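4. Washing soft and moulded items

Read section 3 before you start. The Purnora washer must be level and connected to the water supply.

4.1 Before the wash

1. Check the label on each item. Do not wash anything marked "surface clean only".
2. Remove batteries, ribbons and loose parts.
3. Shake out sand and crumbs over a bin. Grit blocks the drain filter.
4. Put small items in the mesh bag and close the zip fully.

Note: Moulded toys can go in with soft toys if they have no battery compartment and no open holes. Toys with holes take in water and are slow to drain.

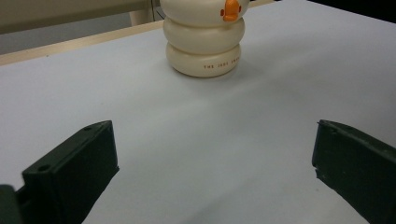
Fig. 6. White stacked-ring toy with orange beak.

4.2 Choosing a programme

1. Turn the dial to GENTLE. The display shows 1000, the highest spin speed for this programme.
2. For moulded items, press SPIN until the display shows 0.
3. Add Pristanel liquid to the left-hand drawer, up to the lower line. Do not use powder on GENTLE — it may not dissolve.
4. Close the door and press START.

The programme lasts 115 minutes. If you press PAUSE, wait for the door light to go out before pulling the handle.

CAUTION: Do not use bleach or fabric softener on items that a child may put in the mouth.

4.3 After the wash

1. Open the door and take everything out straight away.
2. Squeeze soft toys by hand. Do not wring them.
3. Wipe moulded items with a clean cloth and stand them on a rack.
4. Leave the door open for 2 hours so the drum can dry.

CAUTION: Do not put moulded items in a tumble dryer or on a radiator.

4.4 If the display shows E4

The drain filter is blocked. Switch off at the wall, place a shallow tray under the flap and unscrew the filter slowly. Rinse it under the tap and refit it hand tight. If E4 comes back, see section 9 — the drain hose may be bent.

Spare mesh bags are sold under the Zulline name.

Section last revised Apr 2, 2023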